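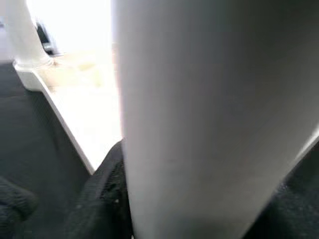

Attachment 1: white column at upper left, gray panel in front

Ticket 1298
Site: Fourie, second floor workroom
Category: Furniture / fit-out
Priority: Normal
Status: Closed, follow-up noted
Assigned to: Osvaldo Fagundes

Reported problem
Work table next to the column rocks when weight is put on the end nearest the column. Small parts roll toward that end. Requester has tried folded cardboard under one leg. It holds for a day or so and then works loose.

Monday, 8:40 a.m.
Checked the table with a level. The top is straight along its length. The fall is all in the legs, and it changes when the table is moved, so part of it is the floor. Removed the cardboard. All four leveling feet turn freely. The foot at the column end was screwed all the way in.

Monday, 9:15 a.m.
Backed that foot out until it touched the floor and tightened the lock nut. Table still rocks, less than before. Loaded the end with a 6 kg box and the leg moved sideways at the top bracket. Two of the bracket bolts were finger tight. Tightened both. No movement with the box in place.

Monday, 9:50 a.m.
Slid the table back to its usual position and the rock returned. The floor rises slightly close to the column. The rise stops about 300 mm out. With the leg standing on it, the other three feet cannot be set evenly - one always runs out of thread.

Monday, 10:30 a.m.
Moved the table away from the column so the leg clears the rise. Reset all four feet from scratch, column end first, then the far end. Level in both directions. Repeated the 6 kg test at each corner with no rocking. Lock nuts tightened by hand plus a quarter turn.

Parts
None used. Longer feet are listed by Calleo in the same thread, but the order code on our sheet is for the older Bumance legs and will not fit. Sheet needs correcting.

Notes for requester
Keep the table where it is now. If it has to go back against the column, reopen this ticket before moving it. Do not put cardboard under the feet.

Follow-up
Floor rise passed to Jerkbridge under the general flooring job. Recheck bracket bolts at the next walk-round.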